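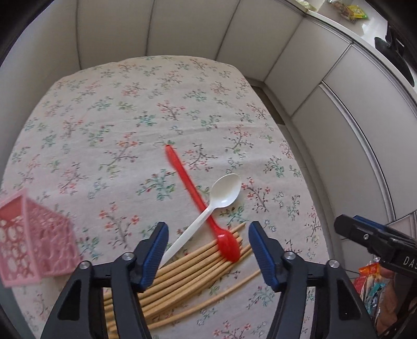 Berkay Akbulut wrote in to ask whether the spoons really have to be put away separately, or whether they can all go back in one bag at the end of the evening. They can share a bag, but sort them by color first. The steps for this are under Clearing the table, further down.

Home > Party Kit > Guide > Section 7

Reading time: 2 minutes

7. Setting and clearing the side table

This section covers the small table that stands against the wall and holds the cloth, the plastic spoons and the long sticks. The main table is covered in Section 2. If you have rented the Zutholm kit without the side table, use any sturdy table of your own and start at step 3.

Before you start

Wipe the tabletop and let it dry. Wash your hands before you handle the spoons or anything that will be eaten. Keep the packing list from the lid of the box, as you will need it again when you clear up.

Setting the table

1. Push the table up to the wall so that the back edge touches it. If the wall is paneled, check that the table edge is not catching on a groove or a strip of trim.

2. Press down on each corner in turn. If the table rocks, turn the foot under the low corner until it stands firm.

3. Unfold the cloth on a clean surface, printed side up, and carry it to the table by two corners. Tuck the back edge between the table and the wall, then let the front hang.

4. Smooth the cloth from the middle outward. Small creases drop out by themselves. For stubborn ones, lift the cloth off and iron it on the reverse side at a low setting.

CAUTION: Do not iron the cloth on the table. The top marks easily and heat damage is charged to the renter.

5. Lay the spoons out where guests can reach them. Red spoons are for sauces and dips, white spoons are for dry items such as nuts and seeds. Keep to this even when there are only a few bowls - guests with allergies may be relying on it.

6. Put out the sticks last. Lay them side by side, or stand them in a tall glass if the table is short of space.

NOTE: The kit holds two kinds of sticks, breadsticks and plain wooden skewers, and they are easy to mix up once they are out of the packet. Put out one kind per table. If you need both, use the labels in the side pocket.

CAUTION: Skewers have sharp ends. Keep them at the back of the table when children are present, with the points toward the wall.

During the event

Replace a spoon if it has been on the floor or has been used in the wrong bowl. Spares are in the bag marked 10. Breadsticks soften in a damp room, so bring out a small bundle at a time and keep the rest closed.

Clearing the table

1. Throw away any breadsticks that have been out on the table, opened or not. Used skewers go in the trash, wrapped in paper with the points covered.

2. Rinse the spoons in warm water with a little dish soap. Do not put them in the dishwasher. The white ones can warp at the handle.

3. Dry the spoons fully, sort them by color, and put a rubber band around each group. Both groups then go into the same bag.

4. Shake the cloth outdoors and look it over for stains. Dab fresh stains with cold water. Leave old ones alone and write them on the return slip.

5. Fold the cloth in half lengthwise, then in half again, and roll it loosely. It travels on top of the box, never under the spoons.

Replacement parts

Order a new cloth under part number 1565. Spoons are sold by color in packs of 10. Skewers are not returned and do not need to be replaced.

Previous | Contents | Next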